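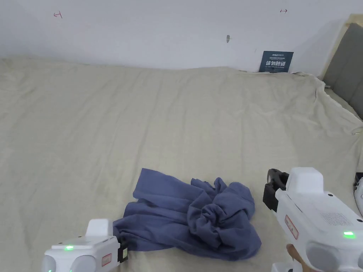
Tineke Leemans asked whether the floor areas in the Basteta listings can be compared from one agency to the next, and the short answer is no, unless you filter on area_method first. The first release of this data set did not have that column. This one does.

Basteta Rental Listings, version 2

What is in it

One row per rental listing for furnished and part-furnished apartments in the Basteta district. There are 2,372 rows. The text comes from the agencies' own listing pages, with phone numbers, email addresses and agents' names removed. Listings for parking spaces, storage units and shops were dropped before the rows were numbered, so listing_id has no gaps.

Files

listings.csv holds the main table.
text.csv holds the full listing text, joined on listing_id.
agencies.csv holds one row per agency, with a short code in place of the trading name.
changes.txt lists rows that were edited by hand.

All files are UTF-8, comma separated, with a header row. Line breaks inside the listing text were replaced with a single space. Some agencies ran their sentences together with no space after the period, and we left those as they were.

Columns in listings.csv

listing_id: integer, unique.
agency_code: matches agencies.csv.
street_block: the block only. House numbers are not included.
bedrooms: integer. Studios are 0.
floor_area: square meters, as stated by the agency.
area_method: inside, outside or unknown. "Inside" means wall to wall inside the unit. "Outside" means the agency counted the walls, and in a few cases the balcony.
rent_month: asking rent in euros, before utilities.
furnished: full, part or unclear.
lease_min: shortest lease offered, in months. Blank if not stated.
elevator: yes, no or blank. Blank does not mean no.

How it was made

The pages were saved in February with Koder, which also does the first pass at splitting the text into fields. Karlijn Verhoeven then read the output and fixed what Koder got wrong, mostly rents quoted by the week and bedrooms counted twice when a sofa bed was mentioned. Duplicates were matched on block, area and rent. Where the same unit was listed by more than one agency, both rows were kept and the pair is noted in changes.txt.

Known problems

In 167 rows area_method is unknown. Do not treat these as inside.

The Skokero buildings are listed by floor plan and not by unit, so one row can stand for several apartments. Filter on street_block if you need true unit counts.

Prins includes heating in its asking rents and other agencies mostly do not. We did not adjust for this. A rough correction of about 75 euros a month was tried and taken out again, as it made the smallest studios look far too cheap.

Asking rent is not agreed rent. There is nothing here on what tenants ended up paying.

Use

Free for teaching and research. Please do not try to work out house numbers from the text. If you publish a table from the data, give the version number.

Corrections

Send the listing_id, the column and the value you think is right. Karlijn Verhoeven merges corrections in batches, and row numbers stay the same between versions.

Last edited 14/04/2026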